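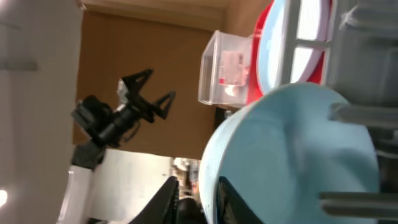

Kaisu thinks the big blue bowl should be weighed dry every morning before any paste goes near it, and that half the drift in the Jurkelo batches is just us using an old tare. She wants it written down, so, written down.

July, paste bench, started 9:40

Tare checks first then. Big light-blue bowl, red-rimmed dish, clear box with the pink and white label. The label still gets on my nerves, print is tiny and whoever relabels next please use the fat marker. Date opened, initials, nothing else.

Red-rimmed dish came out at 122 g. Same as the card. Good. Big bowl was off from the card by 10 g, wich is a lot for a clean bowl. Washed it again, dried it properly with the lint free cloth, weighed again, same number. So the card is wrong or somebody swapped bowls. Tamara says there was a second one from the same set that went to the Miranda job and maybe the wrong one came back. Could be. Can't tell them apart by looking. Going to scratch a mark on the foot.

10:30
Paste no. 1. 1,000 g water in the big bowl, flour sifted in slow. Lumps anyway. Pushed it through the fine strainer twice, lost some on the strainer, did not weigh what I lost (should have). Cooked it in the small pot, stirred till my arm gave up. Went translucent later than last time.

Cooling in the bowl with a plate on top. Skin formed at the edge where the plate doesn't sit flat. Bowl is really too wide for this, we keep using it for soaking AND paste and it's only good for soaking. The dish is fine for brushing out of, shallow, wide rim to wipe the brush on.

11:50
Test strips on brown cardboard offcuts, same brown board as the Brirau boxes. Three strips thick, three thin. Thin ones lay flat. Thick ones cockled within minutes, two lifted at the corner. Weight on top, leave till tomorrow.

Kaisu says the board needs to be damped on the back first. I say that's another variable and we already have too many. We'll do one set her way.

2:15
Asked Tamara about flour. The Gandovent sack is nearly done and the next order is 3,000 g, she thinks that's too much for the cupboard in summer and I agree, weevils last year. Split it, half stays at her place in a lidded tub.

Paste no. 2, same recipe, mixed in the pot this time and only moved to the bowl for cooling. Fewer lumps. Less washing up too. Do it like this from now on unless someone objects.

No. 2 brushed out on four strips, two damped on the back, two not. Pencil D on the damped ones. Under the same weight as the rest but with baking paper between, do NOT pull them out early, that means me.

Still to do
— new tare card for the big bowl, cross out the old number, dont erase it
— mark on the foot of the bowl
— ask the Miranda people if they have ours
— plastic lids that fit, the plate is no good
— relabel the clear box

4:05
Strainer soaking in the sink, paste sets like cement in the mesh. Whoever is in first, scrub it before the coffee.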